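Home Diary Recipes Lost & Found Contact

Saturday, late

Lunch today was supposed to be a proper lunch. I had plans for it, with rice in them. By one o'clock the plans had shrunk to whatever could be carried down the hall in two hands and a coat pocket, and the pocket got the apple.

I have been trying to spend less at Zisance, where a sandwich now costs what I used to pay for shoes. So I bring things in. Bringing things in requires owning things, and on Saturday mornings I own an apple, a soda and water. It is a menu if you say it slowly.

The dark table is still my favorite piece of furniture in the building. It shows every fingerprint and it makes an apple look expensive.
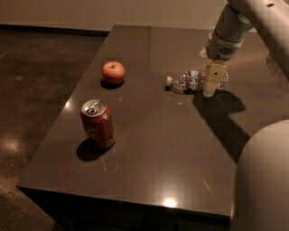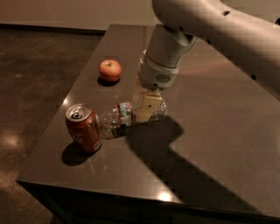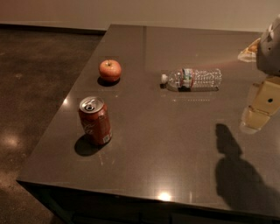 Apple, soda, and the water lying down, all three times.

Nivton Street Rooms / Saturday Lunch Club

I say club. The club has a shelf, a sponge and a rule about fish. It also has a sign-in sheet, and according to the sheet I have eaten here 16 times since May without once bringing anything that needed a fork.

The order of eating was debated at length, by me. Soda first means the apple tastes of nothing. Apple first means the soda tastes like a battery. I considered water in between, as they do with wine, and felt briefly like a person with standards.

In the end I put off the whole question and wiped the sink, then read the back of the Raketti crackers somebody left on the shelf. They expired in a month I remember fondly. I put them back. I am not the kind of person who throws out other people's crackers, but I am the kind who eats them, so it was best to leave the area.

Must buy rice. Must also buy something to put on rice.

Recent entries
The rule about fish, revised
Soup, and where it went
I was wrong about the sponge
Two forks, both bent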